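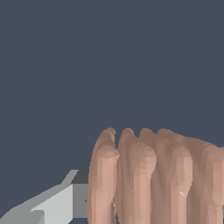

Midwood Allotment and Garden Association
Minutes of the general meeting held 17/12/2025 in the side room at Lundgate Hall

In the chair: Abimbola Afolabi
Apologies were received from the plot holders on the Danladi side who were at the school concert.

1. Minutes of the September meeting

The minutes were read and agreed with one correction. Under water supply, "upper tap" should read "lower tap." The upper tap has never leaked.

2. Matters arising

The hedge along Lundgate has been cut back on the street side. The inner side has not been touched. The contractor says the price covered one side only, and the written quote supports this. It was agreed to cut the inner side ourselves in late winter, before birds start nesting.

The lock on the tool shed was replaced in the fall. Members who still have the old key may throw it away. New keys are available from the chair for a deposit, returned when the plot is given up.

3. Water

The main supply was turned off after the first hard frost and the pipes were drained. The lower tap still drips when the supply is on. The washer has been changed twice and the fault is now thought to be in the seat of the tap. A plumber will be asked to look at it when the water goes back on.

There was a long discussion about rain barrels. Several members would like the association to buy barrels in bulk. Others said that members who already bought their own should not have to pay toward somebody else's. It was agreed to ask for a bulk price from Atar, the garden supplier, and let each member decide whether to order. The association will not add anything to the price and will not store barrels that have not been collected.

Members were reminded that barrels must have a lid. This is in the plot agreement and applies to old barrels as well as new ones.

4. Compost and manure

The last load of manure was dumped across the main path instead of in the bay, and it took most of a weekend to move. The chair has spoken to the farm. For the next delivery someone will be at the gate to direct the driver, and the bay will be marked with stakes.

The left-hand compost bay is full and should be left alone until spring. Use the right-hand bay. Please do not put in bindweed roots, cooked food or blighted tomato plants. A good deal of blighted material went in at the end of the summer and had to be forked out again.

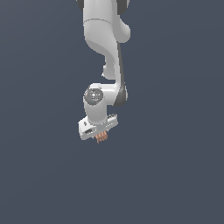 The shredder is working but blunt. Sharpening was agreed, and it will be out of use while that is done. Members with woody prunings should keep them on their own plots in the meantime – not beside the bay, where they block the wheelbarrows.

5. Vacant plots and the waiting list

There are 5 vacant plots, all at the Danladi end, where the ground is heavy and lies wet in winter. People at the top of the waiting list have been shown them and two have turned them down. It was suggested that these plots be offered at half rent for the first year. This was put to a vote and carried, with 2 against.

A member asked whether half rent could also apply to people already working plots at that end. The chair said this would need a separate proposal. It will be on the next agenda.

6. Money

The balance stands at about 800 dollars after the hedge work and the new lock. The insurance renewal is still to come out of this. Rents are due at the start of the year and reminders will go out with these minutes. Payment by check or bank transfer, please. Cash left in the shed is not safe and cannot be credited.

7. Seed swap

The seed swap will be held at Lundgate Hall again. Last year's tables were too close together and people could not get past each other with bags, so they will be set against the walls this time. Packets should be marked with the variety and the year saved. Seed potatoes are welcome if bought as certified stock. Home-saved potatoes are not, on account of disease.

8. Any other business

The path between the shed and the lower gate is slippery. Wood chips will be spread if a free load can be found.

Bonfires: the rule remains no fires before dusk, and none at all when the wind is toward the houses. One complaint was received in the fall and the member concerned has apologized to the neighbor.

A request to keep 2 hens on a plot was held over until the landlord's view is known. The chair will write.

Thanks were given to those who cleared the ditch.

The next meeting will be announced on the notice board by the gate.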